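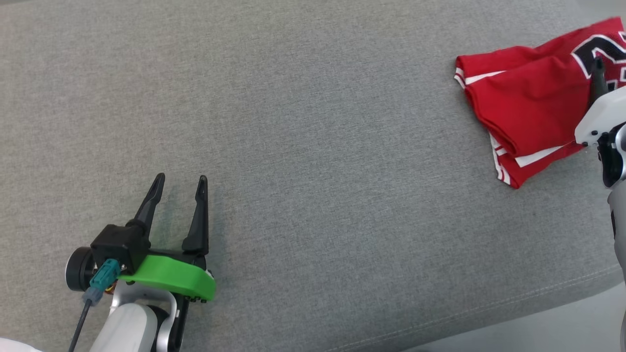

Protokoll der Projektbesprechung Korport, Teilprojekt Textilien

Datum: 17.04.2026
Ort: Besprechungsraum im Erdgeschoss, danach Versuchsraum
Leitung: Edmund Nowakowski
Teilnehmende: Arbeitsgruppe Fernsteuerung, Arbeitsgruppe Datenaufbereitung, zwei Studierende aus dem Praktikum
Entschuldigt: Vertretung der Firma Veltar
Protokoll: Arbeitsgruppe Datenaufbereitung

TOP 1: Protokoll der letzten Sitzung

Das Protokoll vom März wird ohne Änderungen angenommen. Offen ist daraus noch die Beschriftung der Ersatzkabel im Schrank. Sie wird in die Aufgabenliste übernommen.

TOP 2: Stand der Aufnahmen

Bisher liegen 586 verwertbare Vorführungen für die Aufgabe »Trikot falten« vor. Ziel bleiben 1000 bis zum Ende des Förderabschnitts. Als verwertbar zählt eine Vorführung, wenn das Trikot am Ende gefaltet liegt, beide Arme in die Ruhestellung zurückgefahren sind und alle Kameraströme vollständig gespeichert wurden.

Gefaltet wird weiterhin auf dem grauen Sitzpolster. Der Vorschlag, auf den Labortisch zu wechseln, wurde noch einmal besprochen. Für den Tisch spricht die ebene Fläche. Dagegen spricht, dass der Stoff dort beim Zusammenlegen leichter rutscht und die bisherigen Aufnahmen dann nicht mehr zum Rest passen. Beschluss: Das Polster bleibt für diese Aufgabe die Unterlage. Der Tisch wird erst bei der Aufgabe »Handtuch« verwendet.

Edmund Nowakowski bittet darum, das Polster vor jeder Aufnahme glatt zu streichen. Leichte Falten im Bezug sind in Ordnung, größere Dellen nicht.

TOP 3: Vorgehen bei der Fernsteuerung

Die Bedienenden haben sich bisher nicht einheitlich verhalten. Ein Teil hält das Trikot mit dem rechten Greifer fest und arbeitet mit dem linken, ein Teil wechselt mitten in der Faltung die Seite. In den Trainingsläufen mit Nurmi schneiden die gemischten Sätze schlechter ab als die einheitlichen. Festgelegt wird daher:

— Der rechte Greifer fixiert den Stoff, der linke führt die freie Kante.
— Wartet der linke Arm, dann mit geöffneten Fingern und mit Abstand zum Trikot.
— Die Fingerspitzen werden flach angesetzt. Senkrechtes Drücken in das Polster ist zu vermeiden.
— Nach einem Fehlgriff wird einmal nachgegriffen. Misslingt auch das, wird die Aufnahme abgebrochen und als Abbruch markiert.
— Pausen über sieben Sekunden führen ebenfalls zum Abbruch.

Aus dem Praktikum kommt die Frage, ob misslungene Griffe mit anschließender Korrektur nicht besonders nützlich seien. Die Arbeitsgruppe Datenaufbereitung bestätigt das grundsätzlich. Solche Aufnahmen bleiben im Satz, bekommen aber eine eigene Kennzeichnung, damit man sie beim Training getrennt gewichten kann.

Zur Geschwindigkeit gibt es keine Einigung. Die Arbeitsgruppe Fernsteuerung hält das derzeitige Tempo für zu langsam, eine Vorführung dauert im Mittel rund 19 Sekunden länger als die Faltung von Hand mit den Führungsarmen ohne Trikotwechsel. Nowakowski möchte erst nach dem nächsten Trainingslauf darüber entscheiden. Der Punkt wird vertagt.

TOP 4: Trikots

Verwendet wird zurzeit überwiegend das rote Trikot mit den weißen Streifen und der schwarzen, weiß umrandeten Rückennummer. Der Kontrast zum grauen Bezug ist gut, und die Streifen am Saum helfen den Bedienenden, die Kante zu finden. Die Arbeitsgruppe Datenaufbereitung weist darauf hin, dass sich das Modell genau an diesen Streifen orientieren könnte. Es sollen deshalb auch einfarbige Stücke ohne Streifen aufgenommen werden, darunter mindestens ein graues.

Die Ausgangslage ist künftig zu variieren: flach ausgebreitet, einmal umgeschlagen, zusammengeschoben. Die Nummer darf oben oder unten liegen. Auch die Position auf dem Polster soll wechseln, also nicht immer in der Mitte. Wer aufnimmt, trägt die Ausgangslage vor dem Start in Fuvo ein. Nachträgliche Einträge haben zuletzt zu Verwechslungen geführt.

TOP 5: Technik

Die Greifer arbeiten zuverlässig. Am linken Arm soll die Kabelführung geprüft werden, vor allem die Strecke vom Stecker am Greifergehäuse nach unten. Bei weiter Drehung des Handgelenks darf kein Zug auf den Stecker kommen. Die Schrauben an der grünen Halterung werden bei dieser Gelegenheit nachgezogen.

Veltar hat schriftlich mitgeteilt, dass die neuen Fingeraufsätze später kommen. Bis dahin wird mit den vorhandenen schwarzen Fingern weitergearbeitet. Ein Wechsel mitten in einer Aufnahmereihe ist nicht vorgesehen — die Reihe wird erst abgeschlossen.

Die Kopfkamera bleibt in der jetzigen Neigung. Beide Greifer müssen beim Start im Bild sein, beim rechten genügt es, wenn Finger und Gehäuse zu erkennen sind. Ein Verstellen der Kamera ist im Fuvo-Eintrag zu vermerken.

TOP 6: Verschiedenes

Die Einweisung neuer Bedienender übernimmt die Arbeitsgruppe Fernsteuerung. Vor der ersten gezählten Aufnahme sind sieben Probeläufe zu fahren, die nicht gespeichert werden.

Der Schlüssel zum Versuchsraum hängt wieder im Sekretariat.

Aufgaben

Kabelführung links prüfen, Schrauben nachziehen: Arbeitsgruppe Fernsteuerung
Kennzeichnung für Korrekturgriffe in Fuvo anlegen: Arbeitsgruppe Datenaufbereitung
Einfarbige Trikots beschaffen: Praktikum
Rückfrage bei Veltar zum Liefertermin: Nowakowski
Ersatzkabel beschriften: Praktikum

Die nächste Sitzung findet nach Abschluss des Trainingslaufs statt, die Einladung kommt per E-Mail.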